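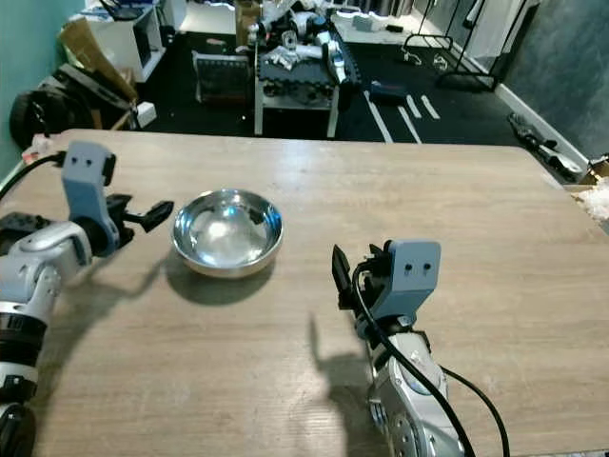

Bench rules, two-arm cell – notebook entry, 2021-02-08

Today I worked on the wording of our rules for the bowl task. The version from September had many good points, but it was written quickly and some sentences can be read in two ways. I want that a new colleague can follow it without asking me.

Table: only the object of the task stays on the table. For now this is the steel bowl. Tools and pens go back before the motors are enabled.

Start pose: both grippers open. The person at the stop button says "free" aloud, and the second person repeats it. If there is no answer, we do not start.

Speed: first run of any new program at reduced speed, 4 clean passes, then normal. I changed "a few passes" to a number, as Sabina and I had understood it differently.

Bowl: approach from outside the rim, never with the fingers closed. Polished steel gives reflections, so the position from the camera must be compared with the planned position before the descent – this check was missing in the old text. 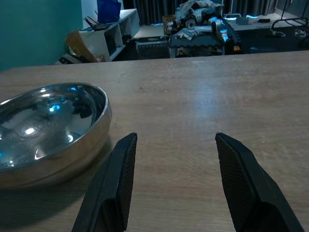
Kamrul Majumder objects to the spoken "free". He wrote in the margin of my draft that after 91 runs people say it without looking, and he would prefer that the second person touches the table edge and checks both sides with the eyes. I think he is partly right. I keep the word and add the look. We will see if people accept both.

Mirjam asked if the rule for the stop button is also valid when only one arm is enabled. Yes, it is. I wrote it now explicitly, because the Botov sheet speaks only of "the arms" in plural.

Still open is the cable rule. The cable must have slack in the full wrist rotation, but not so much that it can catch a joint. 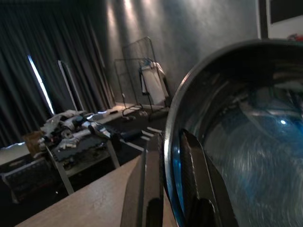
My proposal is to turn the wrist slowly by hand to both limits before the first run of the day, and to write the result in the log with initials. Sumaiya finds this too much work for short sessions. I would keep it also for short sessions – the check is quick, and a damaged connector stops us for much longer.

Log numbers: please continue from 274, do not start again from one.

To do: send the draft to Anjana, ask her about the limit for gripper force, print the new sheet for the Nellby folder and remove the old one.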